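Caderno de oficina – esteira do posto Loster
Fevereiro, terça-feira, 14h10

Continuação do ajuste da esteira para as luvas brancas do lote Ilard. De manhã troquei o rolo da extremidade e refiz o alinhamento da cinta verde. Antes da troca ela puxava para o perfil mais grosso e raspava na canaleta de baixo. Soltei os parafusos dos mancais, avancei o lado esquerdo um quarto de volta, rodei em vazio 4 minutos, reapertei. Desvio residual aceitável, não medi com relógio.

A tampa cinza do rolo voltou com a junta antiga. Pedir junta nova ao Wuneck quando fizermos a próxima encomenda. O cabo preto do conector branco continua sem abraçadeira junto ao perfil, falta prender.

Velocidade em 155 mm/s para os ensaios da tarde. A 533 as luvas tombam ao entrar na cinta e algumas seguem rolando até o fim. Com a superfície externa texturizada elas agarram bem na cinta quando assentam com a abertura para cima. De lado, não param.

Caixa azul embaixo da esteira, para as peças que já passaram. O fundo duro marca a borda das luvas, vou testar uma manta fina de espuma.

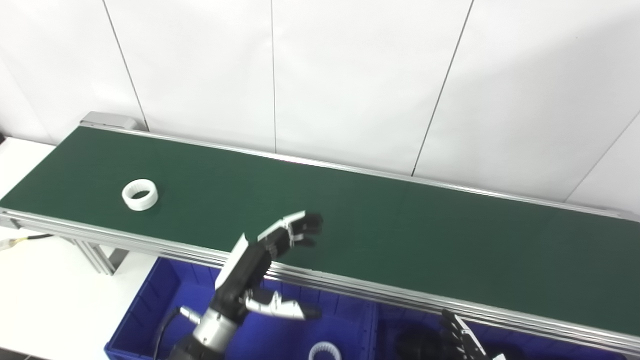

Krystyna Kołodziej acha que a manta não resolve e que o problema é a altura da queda. Sugere subir a caixa até quase encostar no perfil e só depois mexer no fundo. Lembra ainda que no lote anterior as marcas apareciam sempre na mesma borda, o que para ela aponta para a queda, e pede que as peças marcadas fiquem separadas para comparação.

Faz sentido. Amanhã calço a caixa com dois blocos e repito sem manta. Se as marcas continuarem, entra a espuma. As peças do ensaio de hoje – 37 no total – ficam na prateleira do Dariusz, com etiqueta.

Pendências:
prender o cabo do conector
junta da tampa do rolo
conferir a tensão da cinta depois de um turno completo
devolver a chave sextavada comprida à bancada do Tadeusz
limpar os canais do perfil, acumulam pó branco das luvas

15h40 – segunda passagem a 155, mesma orientação. Nenhuma luva tombada na entrada. Desliguei a esteira e deixei o seletor em manual.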